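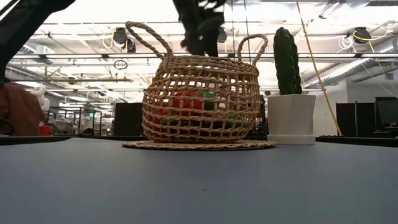

Speaker notes: comparing two fingertip profiles on a two-arm table
Solange Wong and Hülya Gündoğdu, Jul 2, 2023

Opening

Say who we are, then go straight to the question: does a stepped inner face hold fruit better than a flat pad? We call the stepped one Vestier and the flat one Akbulut. Same arms, same controller, same operators for both.

Mention that Silus is the logging software, in case someone asks. Don't open it.

The task

Fruit on the table, basket near the far edge. One arm picks and drops into the basket. The second arm works its own side. Plastic fruit throughout, so no claims about bruising.
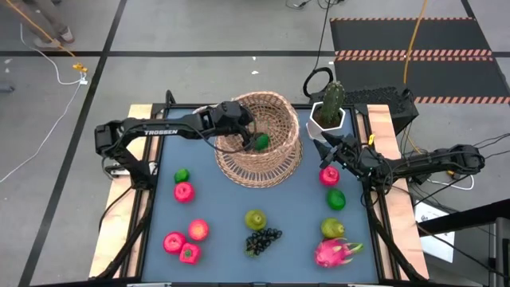

Fig. 1. Table layout, left arm at the basket.

Give them time to look at the shapes. The apple and lime are easy for both profiles. The pear rolls when approached from the narrow end. The grapes give way unevenly under the fingers.

We logged 1,256 grasps in total. A grasp counts if the fruit clears the rim and is released inside. Contact with the rim is noted but is not a failure. Drops outside the basket are.

Camera views

Overhead view for planning, wrist view for the last part of the approach. The wrist view loses the lower side of the fruit once the fingers are close. Slow down on this point, as it was misunderstood at the Clivora meeting. 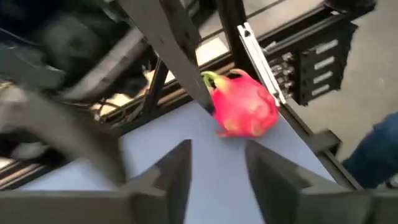

Dragon fruit

The hardest item for the flat pad, which slid along the scales. Vestier caught on them and held, but was slow to let go: 18 late releases, against 2 for Akbulut. Opening the fingers wider before retreat helped.

Limits

One table and one height. Finger force was not measured directly, only motor current. Next run in July, with the wrist camera tilted by 42 degrees.

Hand over to Hülya for questions.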